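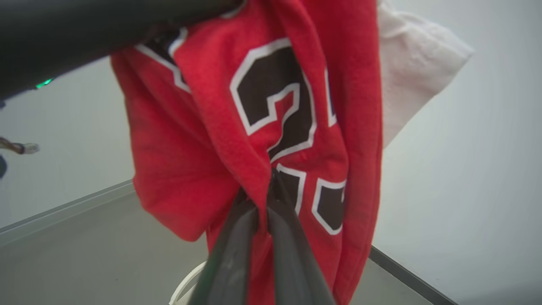 Barkanberg — Verzeichnis skurriler Themenlokale
Liesmich-Datei zum Datensatz

Willkommen! Barkanberg sammelt Restaurants, Cafés und Imbisse, in denen das Drumherum mindestens so verrückt ist wie die Speisekarte: Lokale im ausrangierten Eisenbahnwagen, Suppenküchen mit Geisterbahn-Deko, ein Café, in dem man im Hochbett frühstückt. Angefangen hat alles mit einer Liste, die Loan Giáp und ich uns auf Reisen hin und her geschickt haben, und inzwischen macht das Ding so viel Spaß, dass wir es einfach teilen müssen.

Stand: 15. Oktober 2018

Was drin ist

3599 Einträge, jeder ein Lokal. Dazu kommen 400 längere Besuchsberichte, alle von Leuten, die wirklich dort gegessen haben. Die Texte sind überwiegend auf Deutsch, ein Teil auf Portugiesisch und Vietnamesisch (danke, Osvaldo Conceição, für die ganze Lissabon-Strecke!).

Dateien

lokale.csv — die Haupttabelle
berichte.csv — Besuchsberichte, über lokal_id mit der Haupttabelle verknüpft
themen.txt — Liste der erlaubten Themenwörter
aenderungen.txt — was sich wann geändert hat

Alles ist UTF-8, Trennzeichen ist das Semikolon. Wer die Tabelle in einer Tabellenkalkulation öffnet, sollte beim Import die Kodierung von Hand einstellen, sonst sehen die vietnamesischen Gerichtnamen zum Weinen aus.

Felder in lokale.csv

lokal_id: fortlaufende Nummer, wird nie neu vergeben
name: so, wie er an der Tür steht
stadt, land: deutsche Schreibweise, falls es eine gibt
thema: genau ein Wort aus themen.txt
preis: Stufe von 1 bis 4, gemessen am Ort selbst
kinder: ja, nein oder leer
status: offen, geschlossen, unklar
notiz: freier Text, bis zu 1000 Zeichen

Die Preisstufe sorgt immer wieder für Diskussionen. Eine 2 in Oslo ist eben etwas anderes als eine 2 in Hanoi! Bitte nicht über Ländergrenzen hinweg vergleichen.

Was noch hakt

Themenlokale machen schnell auf und noch schneller wieder zu. Das Feld status hinkt deshalb hinterher, und »unklar« heißt meistens: Telefon tot, Webseite noch da. Südamerika ist dünn besetzt, Afrika leider noch dünner. Außerdem gibt es ein paar Doppelte aus der alten Ridevness-Liste, die wir im Februar übernommen haben. Die Piratenschiffe sind schon aufgeräumt, bei den Ritterburgen stecke ich mittendrin.

Mitmachen

Unbedingt! Am liebsten als neue Zeile im Format von lokale.csv, zur Not reicht auch eine Nachricht mit Name, Stadt und dem Verrücktesten, was auf dem Teller lag. Berichte dürfen schwärmen und meckern, solange sie von einem eigenen Besuch stammen. Bitte keine Werbetexte der Betreiber und keine Namen von Servicekräften. Fehlt ein Themenwort, schlagt eins vor — »Unterwasser« kam auch erst durch eine Leserin dazu, und jetzt ist es meine Lieblingskategorie.

Das Prüfskript heißt frandsen und liegt im Ordner werkzeug. Es meckert bei falschen Themenwörtern und leeren Pflichtfeldern; pflicht sind name, stadt, land und thema.

Nutzung

Die Tabellen stehen unter CC BY 4.0. Als Quelle genügt »Barkanberg, Verzeichnis skurriler Themenlokale«. Die Rechte an den Besuchsberichten bleiben bei den Verfassern, kurze Zitate mit Namensnennung sind in Ordnung. Wer eine Karte oder eine Reiseroute daraus baut: bitte, bitte herzeigen!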